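4.2 Seating the processor

Of all the steps in the teardown-and-rebuild sequence this one gave us the most trouble. Memory modules forgive a bit of sideways error, the slot does some of the guiding. A socket full of tiny contacts doesn't. Come down tilted or a little off and the contacts bend, and then the board is scrap. So the policy for this step (Harko in the rest of the paper) was trained and tested apart from the others, with its own data and its own stop rule.

Data first. We collected 2,379 demonstrations by teleoperation, all on open chassis with the load plate already swung out of the way. Opening and closing the plate is a separate skill, see Section 4.4. Start pose of the processor was randomized in rotation as well as position, so the policy can't just learn one straight path down. Input is the wrist view plus fingertip force. No overhead camera in this step; we tried one early on and the gripper body hid the socket for most of the approach.

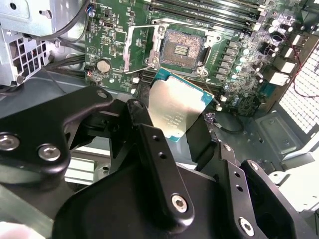

Setosska, Oct 20, 2018

Figure 4. Wrist view during the seating step, processor held between the two fingertip pads and still rotated relative to the socket. Part of the socket frame and the open load plate stay in view.

The grip matters more than we thought it would. Pinching across the flat sides was steady but the pads got in the way of the socket frame. Pinching near the corners cleared the frame but let the part turn in the grip when force went up. We settled on a compromise and left the policy to correct rotation from the image. Glare off the metal cap was a real problem here. The highlight moves as the wrist turns and the early models followed the highlight instead of the edges. Random brightness patches in training fixed most of it, not all.

Testing. 316 trials on boards not seen in training, 2 lighting setups, same gripper throughout. A trial stops the moment fingertip force goes over the limit, and a stopped trial counts as a failure even if the part could of been saved. We compare with Tisto, our scripted baseline, which finds the socket outline once and then moves blind. Tisto does fine when the board is square to the arm and falls apart once it isn't. Harko holds up better under board rotation but is slower, mainly becuase it pauses to re-align before the last drop. Full results by lighting setup are in the appendix.

Failures were mostly late ones. Wrong rotation at the start was rare; slip in the last part of the descent was the common case. The Magyar pads (softer, see Section 3.1) cut down slip but wore out fast, so we didn't use them for the trials reported here.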